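# Trabajo de curso: la velada de boxeo de Prostport

Para nuestro proyecto elegimos el combate de peso wélter entre Hulum y Peltia, los dos gimnasios con más historia del puerto. ¡Y qué suerte tuvimos! Caoimhe McGrath, entrenadora en Peltia, nos dejó asistir a dos sesiones de guantes en mayo y nos explicó cómo se prepara a una zurda para pelear contra una rival más alta (nosotros pensábamos que todo era pegar fuerte).
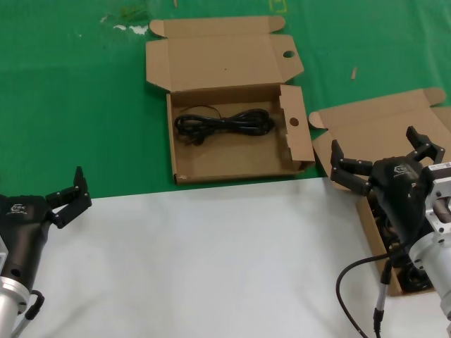
La noche de la pelea, el pabellón Whitlock vendió 3230 entradas, 1000 más que el año anterior. Anotamos los golpes asalto por asalto y el jab de la boxeadora de Hulum mandó hasta el sexto. Después cambió todo: la de Peltia empezó a trabajar el cuerpo y ganó por decisión dividida.

Nos falta comparar nuestras tarjetas con las de los jueces, que en dos asaltos vieron algo muy distinto.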